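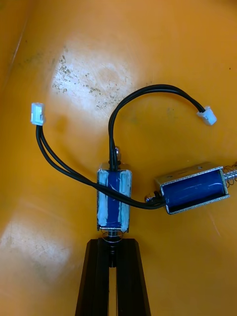 Teaching the arm to sort returned solenoids

The returns bench at Lomunau has been working with a teleoperated arm since December, and several members have asked how it is going. The short answer is that the arm can now be driven by hand well enough to record useful demonstrations, and that the first trained policy is running on the easier half of the job. Details follow for anyone planning something similar.

The job itself is simple to describe. Small push-pull solenoids come back from field units with their leads and connectors still attached. They arrive mixed together in a bin. Each one has to be picked up, moved to a test fixture and set down in the right direction, with the connector somewhere the operator can reach it. A person does this without thinking. For the arm it has been a fair amount of work, mostly on account of the wires.

Raili Lindqvist runs the demonstrations. She sits at a desk next to the cell with a hand controller and watches the feed from the wrist camera. When she moves her hand, the gripper follows, and when she squeezes the trigger, the fingers close. Everything is logged: the camera view, the position of the arm and the opening of the gripper. One pick and place from start to finish counts as one episode. A normal session is 50 episodes, and then she stops for the day. We tried longer sessions at first and found that the later episodes were slower and had more corrections in them.

We began with hand guiding, where you hold the arm itself and push it through the motion. It is quick to learn and visitors like it. The trouble was that the operator's hand and sleeve kept showing up in the recordings, and the policy had never seen a bin without a hand over it. Moving to remote control fixed that. We still use hand guiding to set the fixture positions, and for that it works well.

What we have learned about the picks

The black fingers are long and narrow, and they have to go in close to the part. On a solenoid there are three places you might want to grip: the metal frame, the coil, or the plunger end with its spring. The frame is best. The coil is acceptable if the wires are clear of it. Gripping at the spring end is possible, but the plunger moves, so the part can shift as the fingers close. Early on we threw those episodes out. Veikko Miettinen argued for keeping the ones where the operator noticed the problem, let go and took a better grip, and we now keep them under their own label. The policy got noticeably better at recovering after that change.

Wires are the harder question. When one part's leads lie over another part, lifting either one may drag both. Raili's rule is to take the part whose wires are on top, even if the other one is closer. If she can't tell, she nudges a part sideways first and looks again. We write this down on the operator sheet, and everyone who records follows the same rule. Before the sheet existed, two people would handle the same tangle in different ways and the policy picked up a mixture that suited neither.

Other notes from the bench:

Glare. The orange plastic reflects the overhead lights, and the bright patches move when the bin is turned. We turn the bin between episodes on purpose so that the policy does not learn to rely on one pattern of light.

Dirt. We wipe the bin only at the start of the week. Specks and scuffs are part of the normal job.

Connectors. The white plugs are easy to find by eye, and for a while we considered picking by the plug. We dropped the idea. A part hanging by its leads swings, and we do not want to pull on the crimps.

Resets. After each episode the operator tips the parts back in by hand. Do not arrange them. If two land in a neat row, tip them again.

Where it stands

The current policy is trained to pick a single part from an open area of the bin. In our last check it was given 30 attempts and needed help on 2 of them. Both were cases where the leads had wrapped under the part. Overlapping parts are still done by remote control, and the recordings go into the next training set.

The controller software is Irnik, which most of you will know from the Walczak workshop. We have made small changes to the logging so that an operator can mark a bad episode with a button at the moment it happens. Going back through the files afterward took up to 13 hours on the first batch, and we would not do it that way again. The changes are in the shared folder under Pitum, along with the operator sheet and the label list.

We are looking for two more people to record demonstrations. You do not need any background in robotics. A steady hand helps, and so does patience with wires. Training takes one afternoon and is mostly practice with foam blocks before you move to real parts. If you would like to try, speak to Raili at the bench or put your name on the list by the door before 15/09/2019.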